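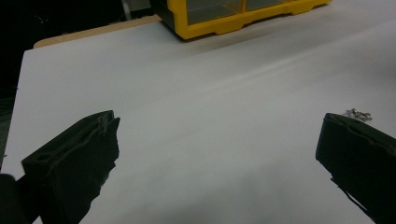
A broad white tabletop.

Worktable

A worktable is a table meant for doing things on, as distinct from a table meant for eating at, although most households own one table and settle the matter by moving the plates. It usually has a flat, hard top, four legs and a height somewhere between the elbow and the hip of the person using it. Close relatives include the workbench, which is heavier and often has a vise, and the desk, which is a worktable that has been promoted.

Contents
1 Name
2 History
3 Height and size
4 Tops
5 Small parts storage
6 Covers
7 Care
8 In Ritville
9 See also
10 References

Name

In older English usage "work table" often meant a small piece of furniture for sewing, with a drawer for thread and sometimes a cloth bag hanging underneath. Antique dealers still use the term this way. A person who orders a worktable online and receives one of these will find it charming and about big enough for a sandwich. The one-word spelling is now common for the larger kind, and the two-word spelling is common for both, so the spelling is of little help.

History

Tables for work are as old as work done standing up. Butchers, bakers and tailors each had their own, and the tops differed more than the legs did. Tailors liked a wide surface and frequently sat on it. Bakers wanted something that could be scraped. Bookbinders wanted everything square, and complained when it was not.

The plain factory-made worktable came later, when shops began to buy furniture in quantity and stopped asking the carpenter down the street. One of the smaller makers was the Rosser Table Works of Hodlow, which sold a folding model, a fixed model and a third model described in its catalog as "semi-folding." The surviving order book lists 1,862 tables, of which 113 were semi-folding. Only one is known to survive, and it no longer folds at all.

Rosser closed its Hodlow shop after a fire in the varnish room one March. The name passed to Gonix, a maker of shelving, which kept the fixed table, dropped the other two and changed the color from dark green to gray.

Height and size

There is no correct height for a worktable, a fact that has not slowed down the writing of charts. The usual advice is that close work calls for a higher surface, so that the eyes need not travel so far, and that heavy work calls for a lower one, so that the back and shoulders can help. People who do both on the same afternoon are advised to buy an adjustable table. Most of them buy a stool instead.

Depth matters more than length. A top deeper than the user's reach gathers objects along its far side, where they stay. A table pushed against a wall loses one useful side and gains a place for things to fall behind. A table in the middle of a room can be used from all sides, and will be, mainly by people setting down coats.

Tops

Solid wood is the traditional choice. It can be sanded when it gets ugly, and it holds a nail, which is handy for those who drive nails into their furniture. It also swells, shrinks and stains. Steel tops are strong, easy to wipe and loud. Stone is good for pastry and candy and bad for anyone who has to carry it upstairs.

Coated tops, in which a thin hard layer covers some cheaper material, are now the most familiar kind. White is popular because small dark parts show up well against it. So does everything else, including coffee rings and the line where a marker ran off the paper. Gray hides more, and for that reason is preferred in shops where visitors are expected. Very shiny tops throw light back into the eyes, and matte ones hold on to pencil marks.

A worktop does not have to be level unless the work includes liquids or anything round. Many tables rock slightly on uneven floors. The standard remedy is a folded piece of cardboard, first placed as a temporary measure.

Small parts storage

Worktables and small parts do not get along, and much of the equipment sold for worktables exists to keep them separated. The simplest answer is the jar. Next comes the divided tray, followed by the small drawer cabinet, which is normally made with plastic drawers so that the contents can be guessed at from outside.

Drawer cabinets are usually sold by the number of drawers. Owners tend to label them in the first week, with great care, and then to fill them by another system. It is common for one drawer to hold things that fit nowhere else, and for this drawer to be opened more often than the rest. Guides suggest keeping heavy hardware in the bottom row so that the cabinet does not tip forward. They also suggest not buying a second cabinet until the first is full, advice with no known followers.
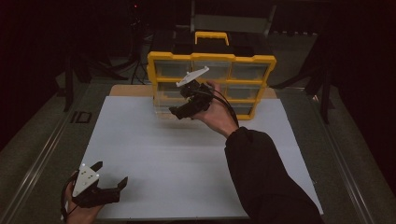 Covers

A cover protects the top from the work, or the work from the top. Brown paper on a roll is cheap and can be thrown away. Rubber mats keep things from sliding. Cutting mats take a blade well and curl if left in the sun. Cloth is gentle on polished or painted pieces, though it snags on anything rough and needs washing, and washing is how most cloth covers leave the shop for good.

White sheets of one kind or another are used where a clean, plain surface is wanted, as in model building, drafting and sorting.
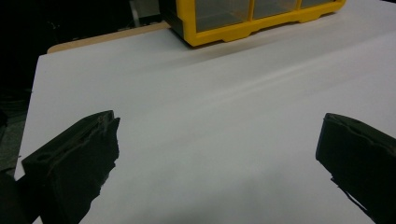

Any cover has to lie flat to be of use. Tape at the corners works for paper, and clips work if the top overhangs its base. Books are often used as weights and have to be moved every few minutes. A cover with a wrinkle in it is worse than none for writing, since the pen will find the wrinkle before the writer does.

Care

Wood tops are oiled or waxed, coated tops are wiped, and steel tops are dried after wiping. Glue is best removed while wet. Dried glue can be lifted with a plastic scraper, or left in place and worked around, the more widespread practice. Hot pans should not be set on a coated top even for a moment, as the mark will outlive the pan.

In Ritville

Ritville, once a market town for the Hodlow area, keeps a collection of trade furniture in its former grain office. The collection has 293 tables and tops, including the surviving semi-folding Rosser. The printed catalog runs to 804 pages and gives the height of every item, measured before the floor was replaced.

See also

Bench (furniture)
Drop-leaf table
Sawhorse
Vise

References

Rosser Table Works order book, Hodlow. Handwritten, water damage to last section.
Tables and Tops: A Catalog of the Ritville Collection. Second printing, with corrections to the first and new errors.
Gonix shelving and table price list. Retrieved 05/12/2024.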